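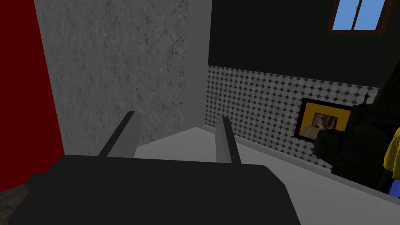 開いた状態の二本指グリッパー（CG）

学校案内　モリカワ翻訳専門学校について

モリカワ翻訳専門学校は、実務翻訳および通訳に携わる人材を養成する専修学校です。契約書、製品の取扱説明書、医療機関の案内文、行政の手続き書類など、日々の仕事と暮らしを支える文書を、読み手にとって正確で読みやすい言葉に移し替える技術を教授しています。文芸翻訳の講座も設けておりますが、教育の中心は開校以来、実務文書に置いています。

本校で学ぶことのできる言語は、英語、中国語、韓国語、タイ語、ベトナム語、ロシア語、ドイツ語、フランス語の8言語です。いずれの言語においても、訳出先となる日本語の運用能力を重視し、全学科に日本語文章表現の授業を必修として置いています。

校長あいさつ

本校のウェブサイトをご覧いただき、ありがとうございます。

翻訳を学びたいと本校を訪れる方の多くは、外国語がお好きな方です。中学や高校で英語の授業が楽しかった、留学先で出会った友人ともっと話したかった、家族の母語を学び直したいなど、きっかけは人によって異なります。入学された皆さんが最初の学期に戸惑われるのは、たいてい日本語のほうです。原文の意味は取れているのに、訳文がどこか落ち着かない。主語を補うべきか、省くべきか。「等」と「など」をどう書き分けるのか。句点を一つ打つために辞書と用例集を往復する時間が、翻訳者の仕事の大半を占めています。

私自身、企業の翻訳部門に勤務していた若い頃、一枚の保証書の訳文を上司から何度も差し戻されたことがあります。赤字で埋まった紙を今も手元に置き、新入生には入学式の後の最初の授業で見ていただいています。どの箇所がなぜ直されたのかを全員で話し合うことから、本校の教育は始まります。

機械による翻訳が広く用いられるようになり、翻訳者の役割も変わりつつあります。本校では出力された訳文を点検し、修正する演習を各学科に取り入れています。一方で、原文を自分で読み、自分で訳す訓練の時間は減らしておりません。誤訳を見つける目は、自ら訳した経験によって養われると考えるためです。

在学中に身につけた調べる習慣、疑う習慣、読み返す習慣が、卒業後の皆さんの支えとなることを願っております。

校長　ハルナ・ヨシダ（Haruna Yoshida）

教育理念

本校の教育理念は、校是である「原文に忠実に、読み手に親切に」の一文に示されています。

原文に忠実であるとは、書かれていることを過不足なく伝えることです。翻訳者の判断で情報を加えたり、分かりにくい箇所を読み飛ばしたりすることは認められません。原文に誤りや曖昧さがあると判断した場合には、訳文の中で処理せず、訳者注または申し送り事項として依頼者に伝えるよう指導しています。

読み手に親切であるとは、その文書を誰が、どこで、何のために読むのかを考えて訳すことです。同じ薬の説明であっても、薬剤師に向けた文書と患者に向けた文書では、選ぶべき語も文の長さも異なります。本校の課題には必ず想定読者が記載されており、評価の際にも読み手に応じた訳し分けができているかどうかを確認します。
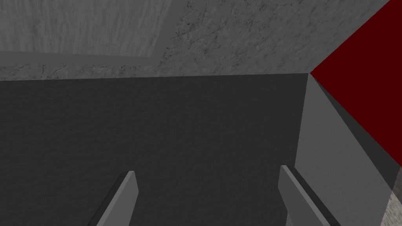
この二つの要求は、しばしば衝突します。原文の一文が長く、条件節が幾重にも重なっている場合、そのままの構造で訳せば日本語としては読みにくくなり、文を分ければ条件の及ぶ範囲が不明確になるおそれがあります。どちらを優先するかについて、本校は一律の答えを用意しておりません。文書の種類ごとに事例を検討し、選択の根拠を自分の言葉で説明できることを到達目標としています。

沿革

本校の前身は、貿易事務に従事する方々のための夜間講座、モリカワ商業文講習所です。当時の講習内容は英文の商業書簡に限られており、受講者の多くは日中の勤務を終えてから教室に通っていました。教材は謄写版で刷られ、講師が取引先から許可を得て借り受けた書簡を、固有名詞を伏せたうえで用いていたと記録に残っています。

その後、受講者からの要望に応じて中国語とロシア語の講座が加わり、専修学校としての認可を受けて現在の校名に改めました。昼間部の設置に伴い、実務翻訳科と通訳科の二学科制となっています。タイ語とベトナム語の課程は比較的新しく、地域の病院や学校における通訳の需要が高まったことを受けて開設されたものです。

夜間講座の伝統は、現在の社会人課程に引き継がれています。開講時刻、遅刻した受講者への資料配付の方法、修了課題として一通の書簡を清書して提出する慣行など、講習所時代から変わらず続いているものも少なくありません。

学科と課程

実務翻訳科（昼間部・二年制）
一年次には文法の精読、日本語文章表現、用語調査の基礎を学びます。二年次には法務、医療、技術、行政の四分野から主専攻と副専攻を選択し、修了課題として一つの文書を最初から最後まで一人で訳し上げます。修了課題には訳文のほか、用語集と作業記録の提出が義務づけられています。

通訳科（昼間部・二年制）
逐次通訳を中心に、メモの取り方、発声、事前準備の方法を学びます。二年次の後期には、医療機関の受付や学校の保護者面談を想定した演習を行います。守秘義務と通訳者の立場に関する講義は、全員が履修しなければなりません。

社会人課程（夜間）
すでに仕事に就いている方を対象とした6か月の課程です。各期とも、既習言語の読解試験と面接により受講者を決定します。欠席した授業については、所定の期間内であれば翌期の同じ授業を聴講することができます。

夏期公開講座
毎年8月に、高校生と一般の方を対象とした短期の公開講座を開いています。料理の作り方、美術館の作品解説、観光案内の看板など、身近な文章を題材に翻訳の手順を体験していただく内容です。外国語の学習経験が浅い方でも受講できるよう、語注をつけた教材を用いています。

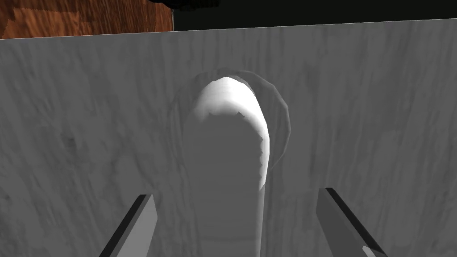

灰色の石目調の面と、上部が丸みを帯びた白い縦長の形（CG）

授業の特色

本校の授業では、提出された訳文をもとに、教員と学生が一文ずつ検討を行います。検討会と呼ばれるこの形式では、訳文の作成者名を伏せ、複数の訳を並べて比較します。正しい訳を教員が最初に示すことはありません。学生はまず他の訳のどこが優れているかを述べ、続いて修正すべき点を挙げ、その根拠となる辞書、法令、用例などの出典を示すことになっています。

添削にあたっては、誤訳、訳抜け、用語の不統一、表記の誤り、日本語としての不自然さをそれぞれ別の記号で示します。この記号表は全教員が共通して使用しており、科目や担当者が替わっても学生が戸惑うことのないよう配慮しています。返却された訳文は必ず書き直し、再度提出します。最終的な成績は初回の提出物のみで決まるものではなく、書き直しの過程を含めて評価されます。

また、すべての学生は入学時から個人用語集を作成します。授業で出会った語とその訳語、出典、使用上の注意を自分で記録し、学期末に教員の点検を受けます。卒業生からは、在学中に作った用語集を仕事で今も更新し続けているという報告が寄せられています。

教員について

本校の教員は、いずれも翻訳または通訳の実務経験を有しています。現役の翻訳者、企業の法務担当経験者、元新聞校閲者など経歴は多岐にわたり、専任教員と非常勤講師が連携して指導にあたっています。

タイ語課程の主任を務めるブンソン・ラタナポーン（Boonsong Ratanaporn）は、契約書翻訳と司法通訳の分野で長く活動してきた教員です。同課程では、タイ語に特有の敬語表現と日本語の敬語の対応関係を体系的に扱う独自教材を使用しています。人称詞の選び方一つで話し手の立場や相手との距離が大きく変わることから、初学者にも早い段階で会話場面ごとの訳し分けを課しています。

教員間では授業の相互参観を行っており、参観後の所見は教務会議で共有されます。教材の改訂もこの会議で審議し、古くなった用例や改正前の法令に基づく課題は、学年度の切り替えに合わせて差し替えます。
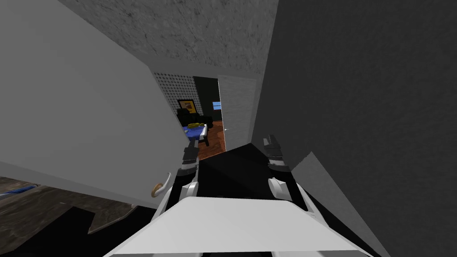 新任の教員には、着任後一年間、同じ言語の経験者が指導担当としてつきます。添削の基準をそろえるため、着任前には過去の答案を用いた採点研修を受けることが定められています。

図書室

図書室には、辞書、専門事典、文体に関する参考書、各国語の法令集など2,000冊を所蔵しています。旧版の辞書も処分せず保管しているのは、古い契約書や戸籍関係の書類を訳す際に、当時の語義を確かめる必要が生じるためです。在学生は授業期間中であれば閉館時刻まで自由に利用でき、卒業生も登録の手続きを経て閲覧することができます。辞書類は館内での閲覧に限りますが、参考書と読み物は貸し出しの対象です。

蔵書の一角には、講習所時代の教材と受講者の答案の複製を収めた書棚があります。閲覧を希望される方は、図書室の窓口までお申し出ください。

学外との連携

本校では、翻訳会社や出版社の協力を得て、二年次の学生を対象とした実地研修を行っています。研修先の一つである株式会社ニルハム（Nillham）では、学生が校正担当者のもとで訳文の照合作業を経験します。原文と訳文を一行ずつ読み合わせ、数字、単位、固有名詞の相違を確認する作業は地道なものですが、研修を終えた学生の多くが、自分の訳文を見直す速度と精度が変わったと報告書に記しています。

海外については、ポストフ語学院（Postov）およびフェルタック外国語学校（Feltach）と交流協定を結んでいます。両校とは、同じ原文を互いの言語に訳して比較する共同課題を毎年実施しています。学生同士が訳文について質問を交わし、文化的な背景の異なる読み手がどこでつまずくのかを直接知る機会となっています。

学生生活と進路

在籍する学生は全学科と社会人課程を合わせて200名です。高等学校を卒業して間もない方から、定年退職後に学び直しを始めた方まで、年齢も経歴もさまざまです。各学年に担任を置き、学習面のほか、奨学金や通学に関する相談にも応じています。

卒業生の進路は、翻訳会社、メーカーの文書部門、法律事務所、医療機関、自治体の窓口などです。個人で翻訳業を営む方に向けては、見積書の作成、契約条件の確認、納期の管理に関する講座を開いており、卒業後も受講できます。進路指導室では求人票の閲覧のほか、応募先から課される試訳についての助言を受けることができます。

学校見学のご案内

授業期間中は、事前のお申し込みにより校内の見学と授業の聴講が可能です。見学を希望される方は、関心のある言語と学科を明記のうえ、教務課までご連絡ください。検討会形式の授業を聴講される場合は、当日の課題文をお渡ししますので、開始時刻よりも早めに受付へお越しください。入学願書と募集要項は、教務課の窓口および郵送にて配付しています。

本ページの内容は2024年11月現在のものです。

モリカワ翻訳専門学校　教務課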